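Section 4. Recording a folding task with the Kolholm hand grippers

Read Section 3 (Charging and Pairing) first. The grippers must be paired with the Moradi recorder app before you begin this section. Paired grippers show as Left and Right on the app's home page.

4.1 Before you start

The Kolholm set is made for use at home. A bed, a sofa or a dining table will all work for folding, as long as you can reach the whole work area without standing up or shifting your seat partway through a recording.

1. Pick a flat surface at a height you can work at with your elbows bent.
2. Open the curtains or turn on the room light. Avoid a single lamp aimed at the grippers.
3. Turn off any fan that blows across the clothes. Moving fabric makes the recording harder to use.
4. Check that the lenses on both grippers are clean. Wipe with the cloth supplied in the Kolholm case. Do not use glass cleaner.
5. Squeeze and release each handle 3 times. The fingers should close fully and spring back without sticking.

CAUTION: Do not loosen the cross-head screw above the lenses. It sets the angle of the front cover. If it is turned, the gripper has to go back to Stollcombe for adjustment.

4.2 Laying out the clothes

1. Place the item to be folded in the middle of the work area.
2. Keep finished items to the sides and toward the back.
3. Leave a clear space in front of you for the grippers to start from.
4. Remove belts, pins and anything with a sharp edge.

Note: Start with T-shirts and other light items. Jeans and thick towels need a firmer squeeze and are covered in Section 6.

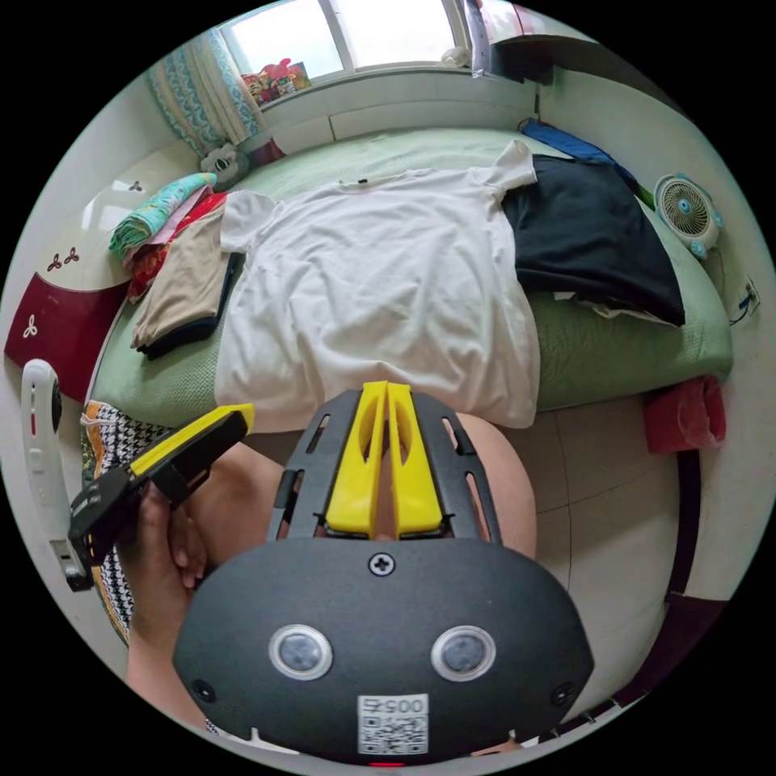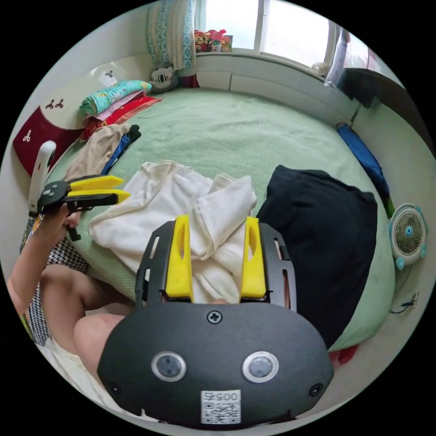 Folding on a bed, working from a seated position.

Starting position matters more than speed. Hold both grippers over the work area with the fingers pointing at the item, and keep them still until the app gives the start tone. A T-shirt should be spread with the collar away from you and the hem nearest the fingers, as in the first picture, with a sleeve out to each side. Cloth that is bunched up, like the off-white piece in the second, can be recorded too, but select Crumpled Start in the app so that it is stored under the right task.

4.3 Recording

1. In the Moradi app, tap New Task and choose the type of item.
2. Tap Arm. You have 4 seconds to get both grippers into position.
3. Wait for the start tone.
4. Pick up the cloth by closing the fingers on an edge. Take a small pinch.
5. Fold the item the way you normally would. Move at an even pace and open the fingers fully each time you let go.
6. Set the folded item on its pile.
7. Return both grippers to the starting position and hold until you hear the stop tone.

If you drop the item, pick it up and carry on. Do not stop the recording. Tap Discard only if a gripper loses its connection or someone walks between you and the work area.

Note: The printed QR label on each gripper is used to tell the units apart. Do not cover it with tape or stickers. Replacement labels can be ordered from Stollcombe; give the number printed with the code.

4.4 Storage and upload

The recorder holds up to 200 short tasks. The app shows a warning when storage reaches 70 percent. Uploads go to your Lirnum account and run only on Wi-Fi unless you change this under Settings, Network.

1. Place both grippers in the charging cradle.
2. Tap Upload All.
3. Leave the app open until every task shows a green check mark.
4. Tap Clear Recorder. Tasks without a check mark are kept.

CAUTION: Do not remove a gripper from the cradle during an upload. The task being sent may be lost.

4.5 If something goes wrong

No start tone: Turn up the phone volume and check that both grippers show as connected.

Fingers slip on the fabric: Wipe the yellow fingers with a damp cloth and let them dry. If they are worn smooth on the inside, fit the spare pair from the case (see Section 8).

"View blocked" message: A sleeve, a knee or loose bedding is too close to the lenses. Move back a little and tap Arm again.

Left and right are swapped: Go to Settings, Grippers, and tap Switch Sides. Tasks already recorded can be corrected in Lirnum after upload.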